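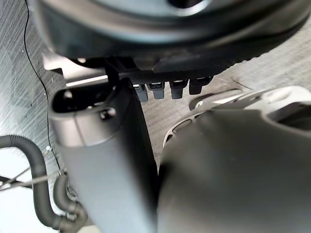 They're bringing an arm onto our packing line – what happens to us?

Posted in August by ornport_packer

Search this board Go

So I pack small goods at a place near Ornport, and after break they told us an arm is coming to our line. There are 11 of us on my shift. The supervisor says no one is losing hours, we'll just be "doing different work." Okay, but what work? I've done this for years and I'm fast at it! Has anyone here been through it?

sikder_nights

Went through it at Uvell. The first weeks were slower for everybody, us included, because the thing needs items set out the way it likes them and somebody has to do that. I went from packing to feeding, clearing jams and checking the fingers at 6 a.m. My back is better. My head is more tired – you're watching all shift, and

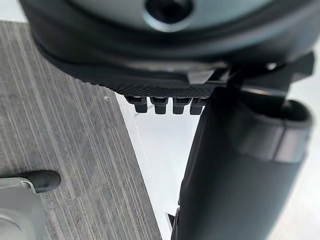 watching is harder than it sounds when you're used to having your hands busy. Ask now who gets trained on it, and get your name down. At our place 4 people got the training and the rest of us had to wait our turn.

line27

They all say no one loses hours lol. Get it in writing.

priltley_user1000

Depends what you pack. Boxes are easy for it, but floppy packets and bottles are where we still step in. Ask if your rate target changes too. Ours stayed the same even though half my day was now resets, and it took a lot of complaining to get that fixed.
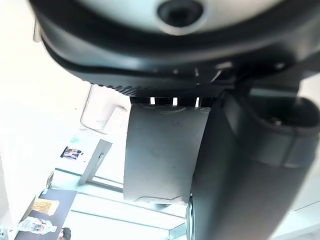

The two fingers up close, one flat and one chunky. Bottle and small package on the black tabletop.

Contact us | Copyright Priltley Community Help | Back to top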